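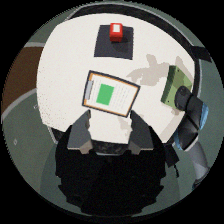 Is There Still Copper in the Pirkimus Tailings?

Thoa Tăng
Introduction to Mineral Resources, final project report
2022-06-15

1. Why I picked this topic

When people talk about mining they usually talk about new discoveries. I got interested in the opposite end of the business: the leftovers. The old copper mine at Pirkimus closed before I was born, and what remains of it (apart from a fenced shaft and a very nice walking trail) is a long gray bank of tailings along Nulla Creek. Tailings are the finely ground rock that is left after the valuable part has been taken out. The older the mill, the more metal it tended to leave behind, and the Pirkimus mill was old even when it was running!

Gandon, the company that holds the ground today, put out a short notice last year saying it was "reviewing options" for the bank. My project asks what those options might be, and whether reprocessing the material could pay for itself while also cleaning up the creek.

2. What I had to work with

I did not do any drilling. My numbers come from the closure report in the county library, the mill's own yearly summaries, and a set of samples that our class collected from the surface of the bank. I used a hand auger at 11 spots along the creek side. We were not allowed on the upper terrace, where the ground is soft, so everything I say about that part is taken from the closure report.

The samples were dried, sieved and run on the department's X-ray fluorescence analyzer. This was my favorite part of the whole semester. You put what looks like plain dust into a cup, close the lid, and a minute later you have a list of elements. I ran every sample twice and used the average. Two of the cups gave readings that did not agree with each other, so I mixed those again and repeated them. The second try was fine.

3. Results

All of my samples contained copper, but the amounts were uneven. The 4 spots nearest the old mill outlet were clearly richer than the rest. That fits with what I read about how tailings settle: coarse grains drop out close to the pipe and the fines travel farther. In an old mill the coarse grains are often the ones that were never ground enough to free the copper minerals, so the metal stays locked inside.

The downstream samples were lower in copper and higher in iron and sulfur. I was disappointed at first, and then I realized this might matter more for the creek than for the economics. Iron sulfides react with air and water to make acid, and the orange staining on the Nulla Creek stones begins next to that end of the bank.

I could not say anything useful about gold. The analyzer cannot pick it up at the levels you would expect here, and a fire assay was outside our budget.

4. Could it pay?

I compared three approaches: leaving the bank alone and covering it, reprocessing all of it, and reprocessing only the coarse part near the mill. For costs I used the Lâm worksheet from our course, which lets you enter tonnage, grade, recovery and metal price and gives a simple cash flow over the life of a project.

Reprocessing everything lost money in every case I tried, even with a generous copper price. There is too much low-grade material to move. The partial option looked much better. With a project life of 7 years it came close to breaking even, and it turned positive when I included the money that would be spent on a cover anyway. Stretching the same work over a longer period made it worse, as the fixed costs keep running.

The result is very sensitive to recovery. If a modern flotation circuit gets less copper out than I assumed, the profit is gone quickly. I would love to see a proper lab test on this material, because my recovery number is borrowed from a textbook case with a different kind of ore.

5. Problems and things I would change

My samples are shallow. Rain has been washing the top of the bank for decades, so the surface may be poorer in copper than what is underneath, and I have no way of checking that.

I should have measured moisture before drying. I remembered only after the first 6 samples were already in the oven, so I left moisture out of the report completely.

The worksheet treats the copper price as one flat number. I started building a version where it changes each year and got it half working. It is in the appendix for anyone who wants to finish it.

6. Next steps

I have written to Gandon to ask if they would share any drilling results from the upper terrace, and I am waiting for a reply. Next fall I hope to come back with a longer auger and take deeper samples near the mill outlet, and to add water samples from Nulla Creek above and below the bank.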